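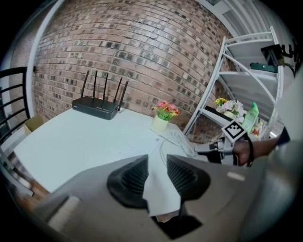 Router auf dem Arbeitstisch aufstellen und Kabel ordnen

Von Randi Strömberg

Ein Router auf dem Tisch funkt in der Regel besser als einer im Schrank oder hinter dem Fernseher. Dafür liegt dort auch alles, was an ihm hängt: Netzteil, Netzwerkkabel, oft noch Ladekabel, die mit dem Router gar nichts zu tun haben. Diese Anleitung beschreibt, wie man den Platz auswählt, die Antennen stellt und die Kabel so verlegt, dass man an der Tischplatte wieder arbeiten kann.

Was man braucht

Klettband von der Rolle, eine Schere
3 selbstklebende Kabelhalter für die Tischkante
Papier und Stift für die Beschriftung, durchsichtiges Klebeband
ein weiches Tuch und etwas Spülmittel
eventuell eine Kabelwanne oder ein Netz für die Unterseite der Tischplatte

Kabelbinder aus Kunststoff gehen auch, man muss sie aber bei jeder Änderung aufschneiden. Ich nehme das Klettband von Lultier in 8 Millimeter Breite. Jedes andere tut es ebenso.

1. Tisch frei machen

Alles vom hinteren Teil des Tisches nehmen, auch Dekoration und lose Zettel. Die Netzwerkverbindung fällt gleich für eine Weile aus, also vorher laufende Downloads beenden und den anderen im Haushalt Bescheid sagen. Dann das Netzteil des Routers aus der Steckdose ziehen und erst danach die übrigen Stecker am Gerät lösen. Wer unsicher ist, welches Kabel in welche Buchse gehört, macht vorher mit dem Telefon ein Foto der Rückseite.

Die Platte mit einem feuchten Tuch abwischen. Auf weißen Tischen bleiben graue Schlieren von Kabelmänteln und Gummifüßen gern zurück, da hilft ein Tropfen Spülmittel. Keine Scheuermilch, sie macht die Oberfläche stumpf. Reste von Aufklebern mit Speiseöl einreiben, einwirken lassen, abwischen. Vor dem Anbringen der Kabelhalter muss das Öl vollständig weg sein.

2. Kabel sortieren

Die Kabel nebeneinander auf den Boden legen und jedes einzeln entwirren. Nicht an einem Ende ziehen, wenn sich ein Knoten gebildet hat, sondern den Stecker durch die Schlaufen zurückführen. Bei dünnen weißen Kabeln auf Knicke und gelbliche, hart gewordene Stellen achten. Beschädigte Kabel gehören zum Elektroschrott.

Was sich keinem Gerät zuordnen lässt, kommt in einen Karton. Bei mir steht er ein Jahr lang in der Ecke, was dann noch drin ist, gebe ich weg. Den Karton bitte nicht als Unterlage für den Router benutzen.

Alle übrigen Kabel beschriften. Einen Papierstreifen falten, um das Kabel legen und mit dem durchsichtigen Klebeband schließen. Das Schildchen sitzt am besten eine Handbreit vor dem Stecker, und zwar an beiden Enden.

3. Standort wählen

Der hintere Tischrand ist meistens richtig. Das Gerät sollte

nicht in einer Nische und nicht im geschlossenen Regal stehen,
auf allen Seiten Luft bekommen, zur Wand hin mindestens 18 Zentimeter, wenn der Tisch tief genug ist,
möglichst nicht direkt neben großen Metallflächen stehen.

Der letzte Punkt wird oft übersehen. Ein Metallregal neben dem Tisch kann das Signal in diese Richtung schwächen, vor allem wenn es voll ist. Dann den Router an das andere Ende der Tischplatte rücken und noch einmal messen. Eine dicke Ziegelwand dämpft ebenfalls. Wenn der Raum dahinter versorgt werden soll, bringt ein Platz näher an der Tür meist mehr als jede Änderung an den Antennen.

Pflanzen: Echte Töpfe, die gegossen werden, gehören mit Abstand neben den Router und nie darüber. Kunstblumen sind in dieser Hinsicht unkritisch, stauben aber ein und sollten die Lüftungsschlitze nicht verdecken.

4. Antennen ausrichten

Stabantennen strahlen hauptsächlich seitlich ab, also quer zum Stab. Für eine Wohnung auf einer Ebene stellt man sie daher überwiegend senkrecht. Bei mehreren Stockwerken kippt man eine oder zwei davon deutlich zur Seite. Hat das Gerät viele Antennen, kann man sie leicht auffächern: die mittlere gerade, die äußeren etwas nach außen geneigt. Die Gelenke nur in die Richtung bewegen, in die sie von selbst nachgeben. Bei meinem alten Zevo ist eines gebrochen, weil ich es über den Anschlag gedreht habe.

5. Kabel verlegen

Zuerst das Stromkabel, dann die Netzwerkkabel. Alle Leitungen vom Gerät aus gerade nach hinten führen und erst an der Tischkante zusammenfassen. Die Kabelhalter dort aufkleben, fest andrücken und nach Angabe des Herstellers ruhen lassen, bevor etwas daran hängt.

Überlängen in weiten Schlaufen legen und mit Klettband halten. Die Schlaufe darf nicht enger sein als eine Kaffeetasse. Sie gehört unter die Platte, in eine Wanne oder ein Netz. Ich habe das Modell Gedach eingebaut, das wird mit Klemmen befestigt und braucht keine Bohrlöcher. Wer schraubt, misst vorher die Plattenstärke.

Mehrfachsteckdosen nicht hintereinander stecken. Ist auf der Leiste eine niedrigere Höchstlast als 2000 Watt angegeben, kommt dort kein Heizlüfter und kein Wasserkocher dran, auch nicht kurz. Zu Stuhlbeinen ausreichend Abstand lassen. Ein Metallstuhl, der immer wieder über dasselbe Kabel geschoben wird, drückt den Mantel irgendwann durch.

6. Einschalten und prüfen

Netzwerkkabel einstecken, zuletzt das Netzteil. Warten, bis die Leuchten so anzeigen, wie es im Handbuch steht. Danach mit dem Telefon durch die Räume gehen und an den Stellen messen, an denen das WLAN gebraucht wird. Die Werte aufschreiben, dann den Router ein Stück versetzen und die Runde wiederholen. Beim Messen die Türen so lassen, wie sie im Alltag stehen.

Ergänzung vom März: Mehrere Leser haben nach der Kabelbox von Rawat gefragt. Eine Steckdosenleiste passt hinein, große Netzteile stoßen am Deckel an. Den Router selbst bitte nicht in die Box stellen.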